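The phone call that doesn't sound like a crime

My aunt got the call in March, at the hour of the evening when she is usually settling down with a crossword and doesn't mind being interrupted. The young man on the line was very polite. He said he was from her bank, he said there had been a strange payment, and he stayed with her for 17 minutes while she moved her savings into what he called a safe account. She thanked him when they hung up. She has told me that part several times, and I think it bothers her more than the money does. 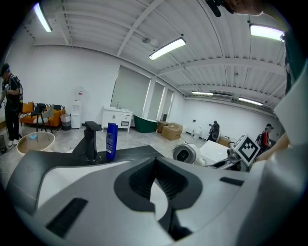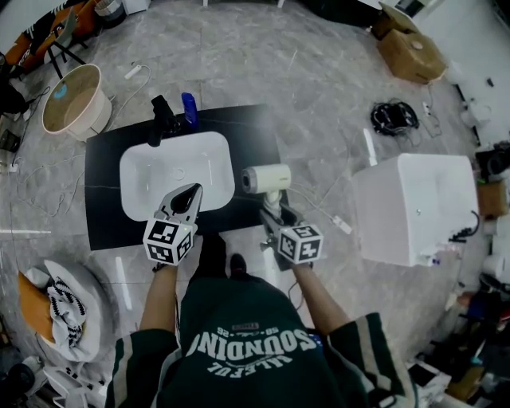

I have been writing about payment fraud for 13 years, mostly for people in the trade, and in all that time I have sat through a great many talks on how to teach customers to be more careful. There are posters and leaflets and little cartoons with a padlock in them. I have even written a few of the leaflets myself, so please don't think I'm throwing stones from a clean yard. But I have come around, slowly and with a fair amount of grumbling, to the view that we have asked the customer to do far too much of the work, and that it is time the banks put some real delay back into the system.

By delay I mean something very plain. If a person who has never sent more than a few hundred dollars to anyone suddenly wants to send nearly everything to an account opened last week, that payment should sit still until the next day. It shouldn't be a pop-up box with a warning in red letters, which the polite young man will cheerfully talk you through ("oh yes, it always says that, just press continue"). It should just wait. Let the person sleep, have breakfast, mention it to a neighbor.

I know what the answer will be, as I have heard it over many a paper cup of coffee. Customers want speed! And they do, I want it too, I get cross when the gas pump takes too long to read my card. But I buy gas every week, and I have moved my life savings exactly never. It seems odd to me that we built one kind of fast for both.

Faraji Obura, who ran the fraud desk at a small lender called Flindel for most of his working life, used to do this by hand. When something looked wrong to one of his clerks, the payment went in a wire tray, and it stayed in the tray until somebody had telephoned the customer on the number in the file. He told me once that of 19 payments held in one bad stretch, the customers stood by just 2 of them after a night's rest. That isn't a study, and he'd be the first to say so. The tray went when the new software came in, and the clerks went a little after that.

There is a fair objection that a hold can hurt honest people. Somebody closing on a house on a Friday afternoon doesn't want to be told to come back later, and I have a good deal of sympathy, having once sat in a lawyer's waiting room with a truck full of furniture parked outside. So let people set it up ahead of time. You tell the bank a big payment is coming, you tell them where it's going, and the wait is over before you ever need the money to move. People already call the bank before they travel, or my generation does anyway.

What I would also like, while I'm asking for things, is for the bank that opens the account at the other end to carry more of the loss. My aunt's money went somewhere. It had an account number and a name on it, and somebody approved the application.

She still answers the phone, by the way. I had hoped she might stop, but she says it could be my cousin, and quite often it is.

Filed under: Opinion, Fraud & Security, Everyday Banking

Recent posts
Jundetti and the trouble with shared passwords
What I learned from a stolen checkbook
Reader letters: the Radulović refund, continued
Lorley closes its last branch counter
Should your bank ever text you?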